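To: controls list
From: Hala Ait Brahim
Date: 2025-01-14

Colleagues,

Younes Lamrani wrote:

> The Merkitz arm halted 2 times in simulation, each time reporting contact with its gripper open and empty. Is the fault in the collision model?

We have not yet established the cause. Until further notice, the October collision model must not be loaded on the physical arm at Markby. Please forward any logs showing fault 26 to Adel Kettani, with the tiled surface left in its present position. 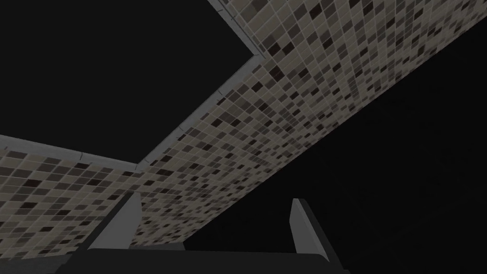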